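How to Run a Hand-Held Gripper Table at an Open Day

These are the steps we use at the Grestia open day. The table has run 2 years now and takes one person to set up and two to staff. Visitors collect a few recordings with the gripper, then see them played back on the Fodico viewer.

What you need

One hand-held gripper with its camera, fully charged
A spare battery
A laptop with the Fodico viewer installed
Cloth items in different prints
A chair for the visitor and a chair for the cloth
A sign-in sheet

Before the doors open

Set up near the windows if you can. Daylight gives steadier pictures than the ceiling lights alone. Wipe the lens with a dry cloth and record one short test. Open the test in the viewer and check that both fingertips show. If they don't, loosen the camera mount, tilt it down a little and try again.

Pick cloth with a clear pattern. Plain white sheets are hard to follow on the screen. Lay each piece out flat before the visitor starts, and keep the edges where they can be reached from a seat.

Running a turn

Show the motion once yourself, slowly. Then let the visitor take over. One turn is one piece of cloth: reach, close on the edge, move it, let go. Allow 40 seconds. Most people need less. 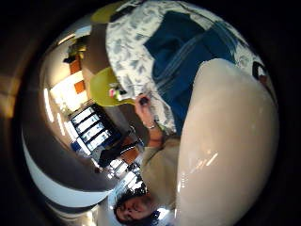

Floral cloth with a striped blue panel, seen through the gripper camera.

The lens is very wide, so straight lines bend and anything close looks huge. Tell people this before playback. Ask them to keep their free hand away from the lens unless it is needed to hold the cloth.

If the view comes out sideways, leave it. The viewer has a rotate button in the lower bar, and turning the tool partway through a recording makes the file harder to use.

After each turn

Press stop before putting the tool down. Type the sign-in number as the file name. Delete the recording if the visitor asks you to.

At the end of the day

Copy the files to the Pillai drive, in the open day folder. Last time we had 189 recordings from some 600 visitors, and the copy took most of a coffee break. Leave the laptop plugged in until it finishes. Fold the cloth, put the gripper in its case with the jaws closed, and return the key to the Tornivska front desk by 6 p.m.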